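Subject: Re: [kostance-rides] Tuesday loop, which way round?

> Is the Kidport road okay on skinny tires? I'd like to do the full 30 miles but I hate rough pavement.

I rode out that way last week (on my old Wida, so take this with a grain of salt!) and you'll be fine if you go easy on the bends.

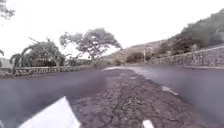 Bring 2 bottles, the faucet at the old mill is shut off until spring. I'm leaving at 8:15 and I can fit one more bike on my rack if anybody wants a lift home after pie at Vaněk.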